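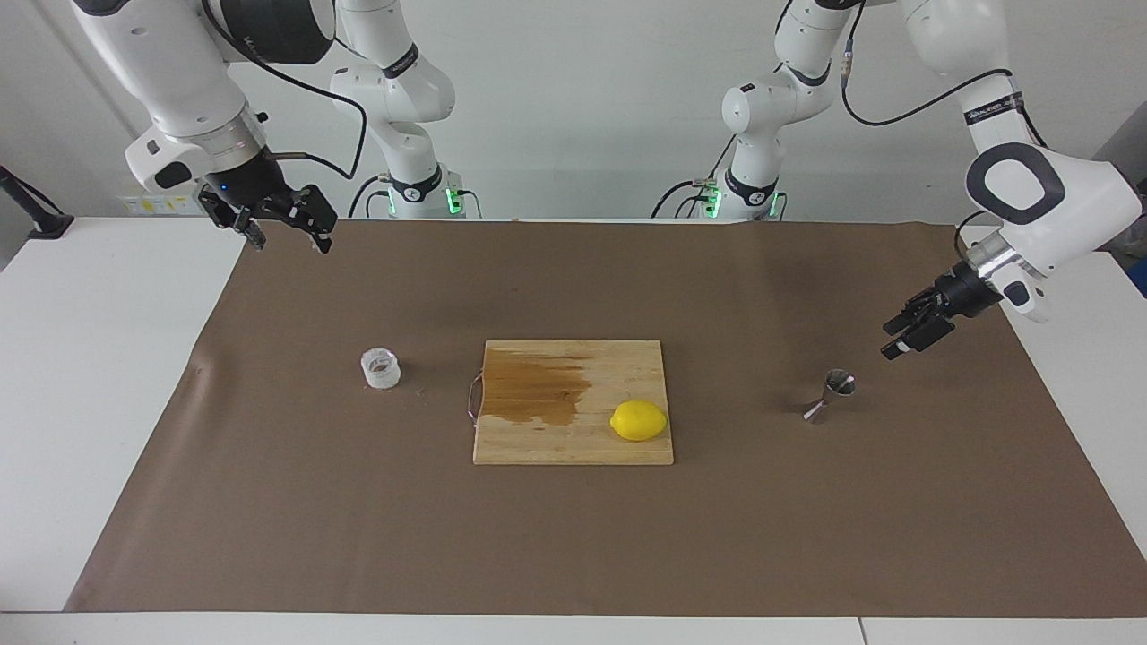

Photo: Pelteck

Pelteck adds paper bar mat and small-format prep guide to its Jesau range

JELLAU, April – Pelteck, a supplier of barware and light kitchen equipment, has extended its Jesau range with a disposable brown paper mat and a printed guide to preparing citrus drinks on a small table. Both items go to trade customers this month and to retail customers in the summer.

The Jesau range was drawn up for sites that serve mixed drinks without a built-in bar: hotel breakfast rooms, rented halls, office kitchens and staff canteens. In such rooms the drinks station is usually an ordinary table, cleared before service and needed for something else afterward. The mat covers most of the tabletop and leaves a margin of bare surface at the edges, so that the mat can be lifted and folded inward with the peel, seeds and spilled juice still on it.

The mat is supplied in packs of 40 sheets, folded. Creases from packing remain faintly visible after the sheet is opened and do not affect use. The sheet is uncoated on both sides. It is not intended as a cutting surface, and Pelteck advises that a board be used on top of it at all times. A wet board may be set down on the mat, but standing liquid should be blotted before the next round of drinks is started.

The guide covers the basic station: a board, a jigger, a cup and whole fruit. It runs to 27 pages and contains eight recipes, all of them based on lemon. Each recipe lists the measures in the order in which they are poured. Spirits are optional in two of the eight, and the remaining six have a version without alcohol printed on the facing page.

A separate chapter deals with the care of wooden cutting boards. Citrus juice and colored mixers soak into untreated wood and leave dark patches that spread along the grain. The guide recommends wetting the whole face of the board evenly before the first cut, rinsing both faces after service, and standing the board on its long edge to dry. Boards should not be left flat on paper overnight. Oiling is recommended once a month in regular use, with a food-grade oil wiped off after 2 hours. 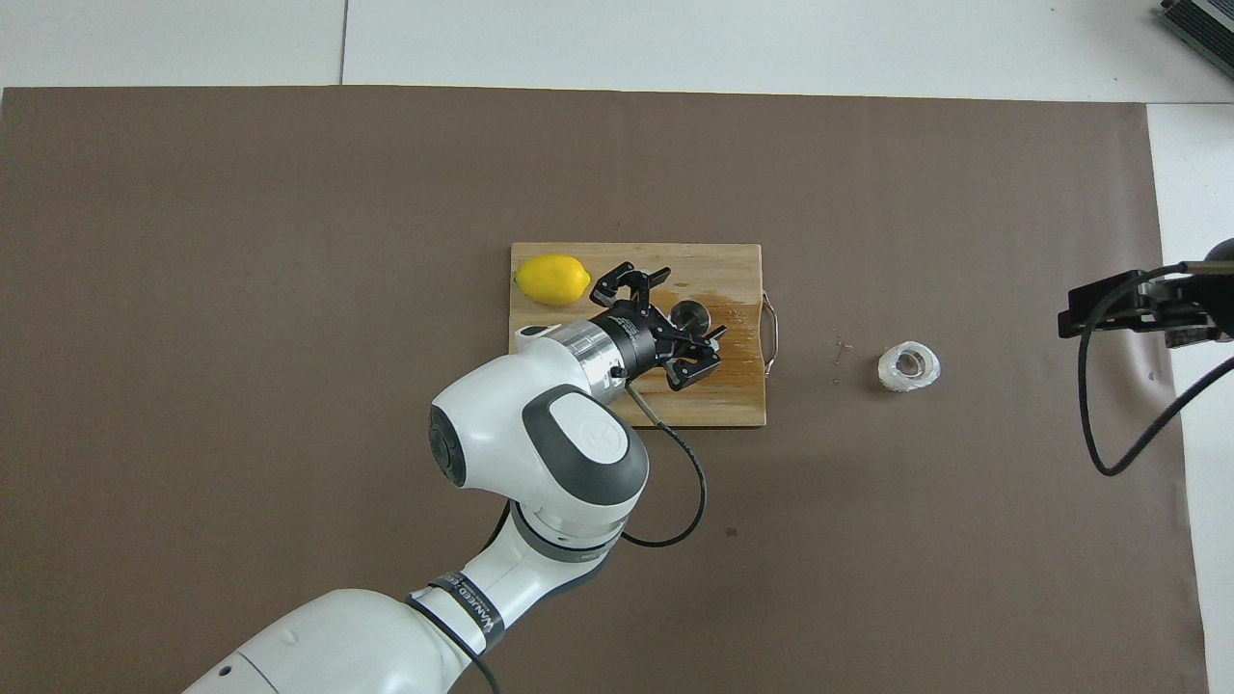 Šimek, which runs drinks service in rented halls and used the mat before release, reports that clearing a table now takes one trip to the bin, and that its staff would like a wider sheet for double tables. The company also asked for the recipe pages to be available as loose cards. Pelteck is reviewing the wider format – no date has been set – and will offer the cards with the second printing of the guide.

Changes to existing items in the range are minor. The steel jigger is now listed separately as well as in the starter set. Clear plastic cups continue in the small size only. The cutting board keeps its current dimensions and is shipped without oil, as before.

Availability and ordering

Trade customers can order the mat and the guide together or separately through their usual Pelteck contact. The minimum order for the mat is one pack. Orders placed before noon leave the Jellau warehouse the same day. The guide is included at no charge with any starter set ordered in April.

Sample sheets and a sample chapter are available on request from the Pelteck trade desk.

About Pelteck

Pelteck supplies barware, boards and table coverings to hotels, caterers and shops. The Jesau range consists of over 40 items. The company's office and warehouse are in Jellau.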